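Keep the simulator half of robotics club

Writing this fast, between two meetings, so forgive the mess.

The Brisonside robotics club wants to drop its simulator sessions next term. Back to hardware only. I think that's a mistake and I've said so to anyone who'll stand still.

I get the case against. Kids sign up to build. They want motors, noise, something falling off a table. Sixteen weeks in front of a monitor is not what the flyer promised. Fair. And parents look over a shoulder, see two black fingers over a lot of blurry green, and wonder what the fee pays for.

But the learning is in there. Deciding where a gripper should go before it goes. Writing the code, running it, reading your own bad numbers, running it again. My daughter's team logged 1,027 runs by the end of October. Nobody gets that many turns on one real arm shared by 11 kids. Not even close.

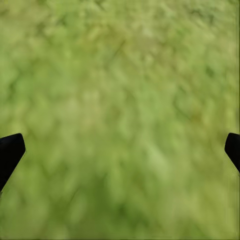 Rūta Laur wrote back to my first draft that I was being romantic about software. Her view: a kid who has only ever closed a simulated gripper has never had to fix one, and the fixing is what sticks. Cables, stripped screws, a battery somebody forgot to charge.

She's right about the screws. So do both. Sim first, then the bench, same task, and make them write down where the two disagree. Thats the best lesson in the whole course and it costs one extra evening.

The other arguement is money. A second arm was quoted at 3,350, and the laptops are already in the cupboard. If the club finds the money, great, buy it. Just keep the sim sessions running till then, and ask the kids before anyone votes.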